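Members' Newsletter, June

Out and About: An Afternoon at Putura

Our group got its tour of the Putura offices in Belholm after two postponements, and I went along expecting to be talked at. I was, for the first half hour. The welcome presentation had a lot of slides about the future of work and very little about what the company sells today. As far as I could gather, the answer is that it sells nothing yet. It has a contract with Fovbridge, which makes warehouse equipment, and it has money from somewhere else that the speaker preferred not to go into.

For those who missed the notice in the last issue, Putura collects examples of people doing things by hand, and uses them to train robots to do the same things. The robots themselves were in another building and we were not taken there. I asked twice. What we got was the collecting side, in a bright room that could have been an accounting office.

The idea is simple enough to explain. A person holds a gripper, the same sort of thing you would find on the end of a robot arm, and does the job with that instead of with bare fingers. A lens on the housing records the view. Do it enough times, we were told, and the software picks up the pattern. One of the jobs on show was passing a rod between two grippers, one person's hand doing the work a robot arm is someday supposed to do.

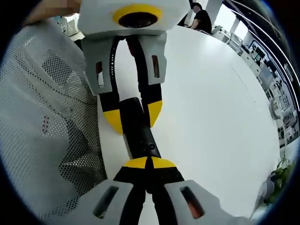

Handing something from one side to the other is harder than it sounds, according to our guide. Both grippers have to agree on when to hold and when to let go, and if they disagree the object ends up on the floor or gets pulled in half. I can believe that. Anybody who has helped move a couch down a stairwell has met the same problem. What I had more trouble believing was the number on the last slide, which said 426 hours of recordings had been gathered so far. A member behind me asked how many of those hours were any good. The guide said that was a great question, and we moved on.

I asked the other obvious thing, whether a robot trained in one white room would know what to do in a loading dock with bad lighting and a wet floor. The reply was that variety is on the road map. I have worked for enough companies to know what it means when something is on the road map.

To be fair to them, the staff who do the handling seemed to know their trade and were a good deal more candid than the slides. One told us that a session lasts 30 minutes and that the wrists start to complain well before the end of it. Another said the dull tasks are the useful ones. You do the same short motion again, then a little differently, then from the other side, and most of the skill is in staying patient. Nobody in marketing had thought to put that in the presentation, and it was the most persuasive thing I heard all afternoon.
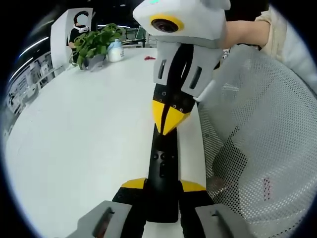 There was a question and answer session over coffee. The best exchange concerned jobs. Several of our members worked for years at the old Głowacki packing plant, and they wanted to know whose work this was meant to replace. The official line is that the machines will take on tasks that employers can't fill. One of our members pointed out that Głowacki had no trouble filling those tasks while it paid properly. That got the only applause of the day. The company people took it politely, and I will give them credit for staying in the room.

We were also promised that a pilot with Fovbridge would be running within 8 months. I wrote that down with the time next to it, 3:15 p.m., and I plan to look at my notes again when the 8 months are up. A pilot of what, exactly, was left open. When pressed, the guide said it would probably involve picking items out of one bin and putting them into another. The machines my brother-in-law looked after in the nineties did something like that with suction cups, provided every box was the same size. Putura says its version will cope with boxes of any size and things that aren't boxes at all. I would like to see it, and so far I haven't.

Should you go? If you are curious about how this kind of training is done, yes. The tour is free, the coffee is decent, and there is an elevator for those who don't care for stairs. If you want to see a robot do a job from start to finish, save your bus fare and wait.

Practical notes. Putura has offered our group a second visit in the fall. The party is limited to 16 this time, so put your name on the sheet at the front desk if you are interested. The bus from Belholm station is the number 4. Parking on site is for staff only, and two of our cars came back to find notices on the windshield. I have asked that any return visit include the building with the robots in it, and will report the answer in the next issue if there is one.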